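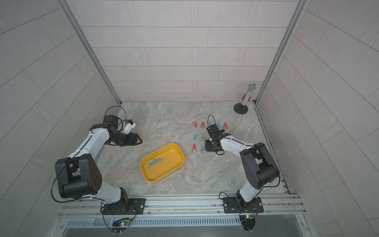 Clothespins and the yellow tray, marbled floor

5 Feb 2026

Pin notes, before I lose the sticky note they're written on. Everything from the Takley order is now in the gray drawer under the bench, lot 1264, and I've put the old mixed bag on the shelf over the sink with a label so we stop dipping into both. If you want pins for Lenotus, take them from the drawer please! The old ones have tired springs and a couple of them sit crooked even when they're shut, which drove me up the wall in April when we were trying to get rows to look the same from one try to the next.

I tried 16 of the new ones by hand at my desk (coffee in the other hand, so not exactly science) and only 2 wouldn't stay up. Both had a leg that was a hair longer than the other. I marked those with a dot of nail polish and put them in Agnese's scrap cup. They're fine for holding papers together, I just don't want them back in the tray.

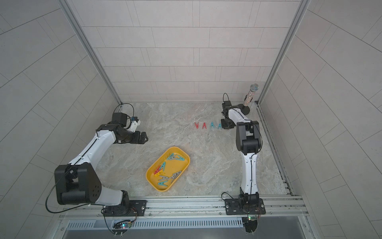 Standing a pin up is mostly about the legs. Tips down, both touching, let go gently, and it'll sit there like a little tent all day unless somebody leans on the bench. What I like is how much easier a row is to read when the same colors sit together. The one at the back goes red, red, teal, teal, and I can take that in at a glance, while the tray is a jumble of teal and gray with a red and a yellow thrown in. So I want to write the color order into the Lenotus sheet and stop leaving it to whoever sets up. My vote is warm colors on the left. Agnese Petrauskas wants it by how many we have of each, biggest pile first, and I can live with that too as long as we pick one.

Spacing I'm less sure of. Too close and you knock the neighbor when you set the next one down, too far apart and it stops looking like a row at all. I've been using one finger width at my desk. My fingers and Agnese's are not the same, so this needs a proper number. I'll cut a strip of card to lay alongside and we can argue over the strip.

Also the tray. I keep setting it down on the diagonal and then wondering whether square to the wall would be better for picking out the ones near the corners. Try it both ways and write down which you used, even if it feels silly.

To do:
Card strip for spacing, me
Ask Plokevora if they sell the teal ones separately, nearly out of spares
Color order, decide with Agnese by lunch
Second tray? The lid from the old one is missing and I haven't looked very hard

Assunta Rinaldi

P.S. Whoever has my good tweezers, they go in the top drawer.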